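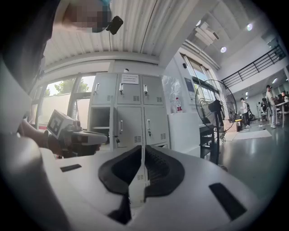

Progress report, October: Teaching by hand, locker and cabinet tasks

Prepared for the Gidard program office, 11/02/2025

1. Where we stand

The Dodik project set out to collect 1497 usable demonstrations of everyday opening, closing and putting-away tasks, recorded with hand-held grippers. By the end of October we had 602. The plan you approved in spring said we would be at the halfway mark by now, and the plan was written by people who had never tried to open the same locker door all afternoon with a pair of rubber fingers.

The lockers are the grey metal cabinet in the shared hall, with handles and vent grilles on the doors and one open compartment in the bottom row. We picked it for its ordinariness. It has since become the most closely studied piece of furniture in the building.

2. Work done this month

Recording ran on 21 days. The person giving the demonstration holds a gripper in each hand and does the task at normal speed, or at what the person believes is normal speed. Reviewing the files showed that everyone slows down when recorded, and that asking them not to makes them slower still. We stopped asking.

Tasks recorded in October:
Open an upper door, wait, close it
Open a lower door, place a small item inside, close it
Move an item from the open compartment to a counter
Pass an item from one gripper to the other, then shelve it

The last of these is the one the Rojanasak group wants most and the one that goes wrong most. Two grippers meeting in mid-air need both hands tracked well at the same moment, and the square marker blocks do their job only when they face the right way. Demonstrators have learned to keep them turned out, which gives them the posture of waiters carrying very full trays.

3. Problems

We threw out 226 recordings. Most were lost to poor tracking near the windows, where strong daylight washes out the view for part of the day. Moving the cabinet would fix this. We have asked to move the cabinet. The request is with building services, where it appears to be happy.

The remote-control comparison is late. We meant to record the same four tasks with an operator driving the arm from a desk, to see which method teaches the robot more per hour of human patience. The Cundovau arm arrived with a power supply for another country, and the right one is on order. One early finding can be reported free of charge: people enjoy remote control a good deal more than they enjoy the hand-held tools, at least in the planning meetings.

Finger pads are wearing faster than budgeted. Metal handles are hard on rubber, and we now swap pads every week. The added cost fits within the supplies line this quarter and will not fit next quarter.

4. Next period

Finish the upper and lower door tasks and freeze that part of the set
Record the hand-to-hand task in the morning only, before the light turns
Begin remote-control sessions once the power supply is in
Send a first batch to Rojanasak for a trial training run

5. Requests

We ask for a six-week extension at no added staff cost, and for approval to move part of the travel money into spare pads. No one on the project has traveled anywhere except to the lockers.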